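Baskets, boxes and a very big table: a visit to Meltthorpe

2024-04-25

Meltthorpe rents out storage help. People pay them to come in, empty the cupboards, decide what lives where. The owner has been at it four years, 44 homes so far, and she talks fast. I had 40 minutes with her, most of it standing up.

First question, the obvious one. What do people get wrong?

"They buy the boxes first," she said. "Every time. They go out, they spend the money, then they come home and nothing fits. One couple had spent 3,000 dollars on matching bins. Half went back."

Her own method starts with a table. Any table, sheet over it so small stuff doesn't scratch or roll, everything from one drawer goes on top. Then the containers come out. Wire baskets for things you need to see, lidded boxes for things that get lost.

"Clear lids. I'm boring about it," she said. "If it's a toy with bits, a puzzle, dice, whatever, it goes in clear plastic and you can see it from across the room. You don't open six boxes looking for it."

And the baskets she likes upside down while she works, which I hadn't seen anyone do.

"It's a shelf then isn't it. Flat bottom, stuff goes on top, stuff goes under. You get to try the heights before you commit to anything." 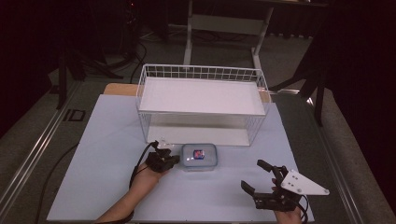
On wire versus solid

She's firmly a wire person. Solid bins hide crumbs, hide receipts, hide the one sock. White wire if the room is dark, and she doesnt care much about the brand. She did have good words for a seller called Wunden, less good ones for the Citora catalog ("pretty, wrong sizes").

"Measure the shelf, measure again, then measure the thing going in. People skip the last one."

On small food boxes

Keeps them. Old ones, odd ones, as long as the lid still closes.

"A food box is the best small box there is. Rounded corners, easy to wipe. I'd take ten of those over a fancy drawer divider."

What's next

A move, in October, to a bigger unit on the MacDonald estate. More floor, more tables. She wants a wall of sample baskets so clients can handle them before they buy. Still working out teh lease. Her phone went twice while she was telling me this and the second time she took it.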